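Last updated: September

Hutora Lab Newsletter
Monday
By Sayaka Katayama

New rules for towel-folding runs

The manipulation group has a new set of working rules for cloth tasks, and they apply to every arm station from this week. Kazuhiro Furukawa and Evelien Groen wrote them after going through the 194 runs we had to throw out over the summer. Most of those were lost to small setup differences between operators – a cloth that had shifted, a towel started from the wrong side, a run saved under the wrong task name.

There are six rules. The main ones:

Check the table cover before each session and square it to the table.

One towel on the table at a time. Spare towels stay on the shelf.

Keep hands off the table while the arm is live. If a towel has to be moved, pause the arm first.

Log a failed fold as failed. Do not straighten the towel by hand and save the run as good.

Hinata Kinoshita will check the logs at the end of each week. A station that skips the pause step stops recording until its operators have redone the short safety briefing. The target is still 1000 clean runs for the Kerus task set.

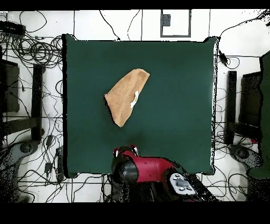
Tan towel on the green table cover, with the red and black arm at the table's near edge.

Questions about the logging form go to Evelien. Printed copies of the rules are in the tray by the door.

Related items
Kerus task set: what counts as a clean run
Safety briefing times for new operators
Mitsuko Miyazaki on labeling failed grasps
Zirden gripper pads: when to replace them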